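生活環境管理学演習 講義ノート 第7回
小物の仮置きと容器の選定

読了時間の目安:9分

前回は収納の動線を、使用場所から保管場所までの距離として扱った。今回は、その中間に置かれる容器、すなわち仮置き容器を扱う。保管容器と仮置き容器は同じ製品で兼用されることが多いが、要求される条件が異なるため、選定の手順も分けて考える。

1. 用語

本ノートでは次の用語を用いる。

保管容器:物品の定位置となる容器。収容期間に上限を設けない。
仮置き容器:分類または移送の前後に、物品を一時的に入れる容器。作業の終了時に空になることを原則とする。
供給側:未処理の物品を入れておく側。
受取側:処理を終えた物品を入れる側。
作業面:容器を載せる卓面。床面は作業面に含めない。

供給側と受取側の区別は容器の形状によらない。同型の容器を二つ並べた場合、両者を区別するのは位置だけである。したがって、作業の途中で容器の位置を入れ替えてはならない。入れ替える必要が生じた場合は、両方の容器をいったん空にし、初めからやり直す。

2. 容器の形状

仮置き容器の形状は、上面の開口、側面の傾斜、底面の面積の三点で記述する。

側面が外側に傾斜した容器は、開口が底面より広い。手を斜めから差し入れることができ、縁に指が当たりにくい。空の状態で重ねられるものが多く、不使用時の占有容積も小さい。欠点は、同じ開口寸法の直方体容器に比べて底面積が小さいことである。底に寝かせて置ける物品の数は、開口から受ける印象より少ない。演習で容量を見積もるときは、必ず底面の内寸を用いること。

側面が垂直な容器は容積効率が高く、棚への収納に適する。ただし深さが開口の短辺を超えると、底の物品を取り出す際に手首の角度が制限される。仮置きには浅いものを選ぶ。

編み目のある容器は、側面を通して内容物の有無をある程度確認できる。一方、細い物品(クリップ、針、短いひも)は編み目に引っかかるか、抜け落ちることがある。これらは小袋に入れてから容器に移す。編み目の寸法が物品の最小径を上回る場合は、内側に敷物を置く。

色については、作業面との明度差または色相差が大きいものを選ぶ。白い卓面に白い容器を置くと縁の位置が読み取りにくく、縁への接触が増える。第3回で扱った視認性の項を参照のこと。

3. 作業面の配置

標準配置は、同じ高さの卓二台を短辺どうしで突き合わせ、壁に沿って一列に並べるものとする。各卓に容器を一つずつ置く。一台の卓に二つの容器を置く配置に比べ、容器間の距離は長くなるが、分類途中の物品を広げる余地を両側に確保できる。

卓の継ぎ目には段差を作らない。段差がある場合、容器を滑らせて移動すると底が引っかかり、内容物が転倒する。脚部の調整で解消できないときは、容器を持ち上げて移動することを手順書に明記する。

壁付け配置では、作業者は壁と反対の長辺側、または列の端に位置する。列の端から作業する場合、奥の容器までの到達距離が卓一台分長くなる。この配置では手前を供給側、奥を受取側とするか、その逆とするかで、腕を伸ばした姿勢の継続時間が変わる。どちらを採るかは演習課題の中で各班が決め、理由を記録する。

一本脚の卓は足元が広く、椅子の出し入れが容易である。ただし端部に荷重をかけると傾く可能性があるため、重い容器は支柱の直上に近い位置に置く。床に沿って延びる足部は歩行時に当たりやすい。作業者の立ち位置を決めるときは、卓面の輪郭に加えて足部の輪郭も配置図に記入する。 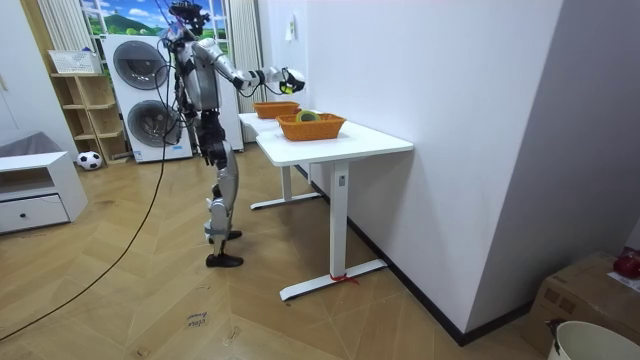
図7-1 白い卓二台の突き合わせ配置。各卓に橙色の編みかご一つ。手前のかごに黄緑色のテープ一巻。

図の手前のかごでは、テープは開口を左上に向けて傾いている。円筒形の物品は、容器内での姿勢が一つに定まらない。巻物状のテープを例に、容器内の姿勢を次のように分類する。

平置き:側面(巻きの平らな面)が底に接し、開口が真上を向く。安定しており、上から巻きの外周をつかめる。
立置き:外周が底に接する。転がる方向があり、容器を動かすと姿勢が変わる。
傾き:側面の縁または外周の一部が底か容器側面に接する。傾斜した側面をもつ容器では、この姿勢も想定しておく必要がある。

取り出しの際は、平置きなら外周を挟むか、開口に指を入れて巻きの厚みを挟む。傾きの場合は、高くなっている縁をつかむ。低い縁をつかむと、持ち上げの途中で巻きが回転し、容器の縁に当たることがある。

4. 移送の手順

(1)受取側の容器が空であることを確認する。
(2)供給側の容器から物品を一つ取る。
(3)物品の最下部が容器の縁より高くなるまで垂直に持ち上げる。
(4)その高さを保ったまま受取側へ移す。
(5)容器の中央上方で停止し、底の近くまで下ろしてから放す。
(6)供給側が空になるまで(2)以降を繰り返す。

(3)と(4)を同時に行うと軌道が斜めになり、縁への接触が生じやすい。速度を上げる場合も、垂直、水平、垂直の三区間を崩さない。

(5)で物品を高い位置から放すと、円筒形のものは落下後に姿勢が変わる。受取側での姿勢を指定する課題では、この点が結果に直接影響する。

5. 容量の見積もり

仮置き容器の必要容量は、一回の作業で扱う物品の総体積に余裕率を掛けて求める。総体積には、巻物の中空部分も含める。

計算例:一巻の外接直方体の体積を215立方センチメートル、対象を7巻とすると、総体積は1505立方センチメートルとなる。容器の内容積を3000立方センチメートルとすると、充填率は50.2パーセントである。仮置き容器の充填率は60パーセント以下を目安とするため、この条件は満たしている。

同じ容器に外接体積の合計が2433立方センチメートルとなる物品を入れた場合、充填率は81.1パーセントとなる。容積上は収まるが、下の物品を取り出すために上の物品を動かす必要が生じ、仮置きの条件からは外れる。二回に分けて移送する。

6. 演習課題

二人一組で行う。一人が移送、一人が記録を担当し、終了後に交代する。

課題A:標準配置で、巻物状の物品を供給側から受取側へ移す。縁への接触回数と、受取側での姿勢(平置き、立置き、傾き)を記録する。
課題B:供給側と受取側の位置を逆にし、同じ物品で課題Aを繰り返す。
課題C:側面が垂直な容器に替えて課題Aを繰り返す。

記録用紙には容器の底面内寸、開口内寸、深さを記入する。寸法の記入がない用紙は受理しない。提出先は演習担当のHậu Tô、容器の貸出はLụa Giápまで。班の変更は次回開始前に申し出ること。

関連資料
・第3回 作業面の明度と視認性
・第5回 卓の高さと上肢の姿勢
・第6回 収納動線の測り方
・補足 円筒形物品の分類表
・第8回 ラベルの位置と文字寸法(予習用)

生活環境管理学演習 資料係 Amerley Odoi | 2018年7月8日 改訂 | 無断転載を禁じます | ページの先頭へ戻る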